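Roldale College students reach final of block-stacking robot competition
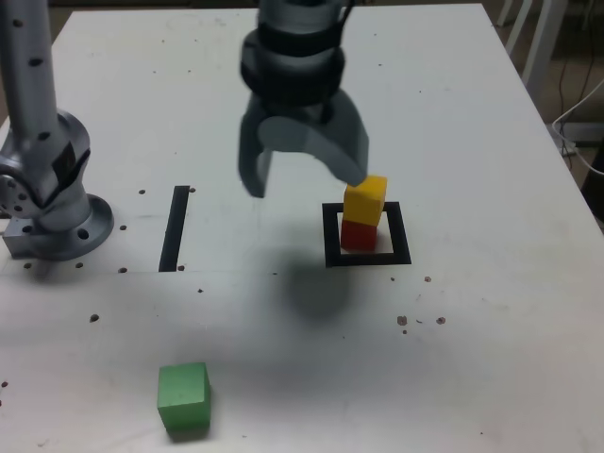
Page last updated: October, 4.15 pm

Students from the Roldale College Robotics Club have won a place in the final of the Reltness Schools Robot Challenge, in which 116 teams entered the first round.

The task calls for a robot arm to stack coloured cubes inside a square marked on the table with black tape. The club's program, named Plesau, was written by students over two terms and scored 194 points in the qualifying round.

Aivar Avotiņš, Head of Engineering at the College, said: "Our students have worked with great patience on this project, and the College is very proud of them."

Team captain Nam-gil Joo said: "Letting go of the second cube cleanly was the hardest part to program."

The winning team will receive £2,000 towards new equipment. The final will be held at Mangundap Hall.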